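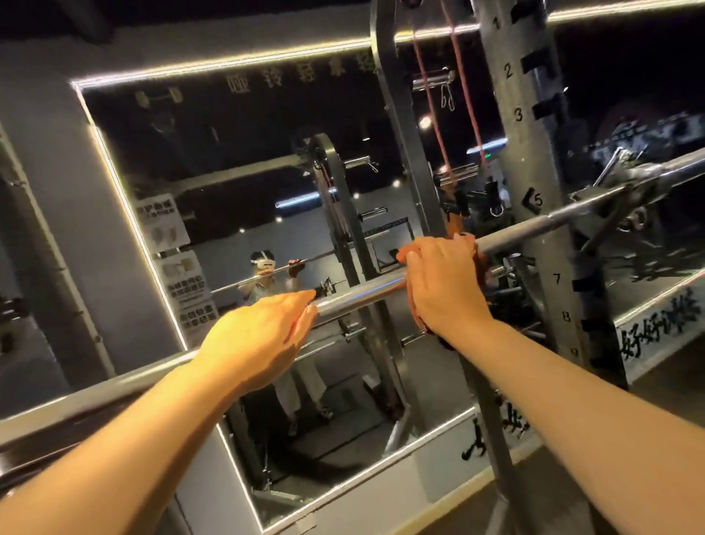 Grip width is the thing I can't settle since I moved my rack pulls to the new gym. At the old place the bar had clear rings in the knurling and I always set up off those. Now I start in front of the mirror, both hands over the top, and I have one reddish-brown strap on so far, right hand side. The rack has numbered holes and the marker by the bar is at 5. Do you all set up by the rings, or by feel?

Drumix
Jan 4, 2018

Feel. Hang your arms straight down and grab the bar where your hands are. Took me one session to get used to it.

Vorell

Disagree with Drumix. By feel I end up with my right hand an inch wider every time and don't notice until my back is sore. Use the rings, or put a bit of tape on the bar if the gym allows it.

Soriano

The hole number matters more than the grip. What height does that put the bar at on you? If it's above the knee you are mostly training your ego.

Drumix

Just below the kneecap. I'm 5'10".

Irnport

That's fine then. Also strap the left hand first if you're right-handed. Tightening the second one is the awkward part and you want your good hand already free for the first.

Vorell

Never made any difference to me which one goes first. I'd skip straps on the warmups though — 13 weeks without them did more for my grip than any gripper I bought.

Soriano

Straps are for the heavy sets. I add them for the last 50 pounds or so and that's it.

Drumix

OK, tape for the grip and no straps until the top sets. Will try it for a few weeks.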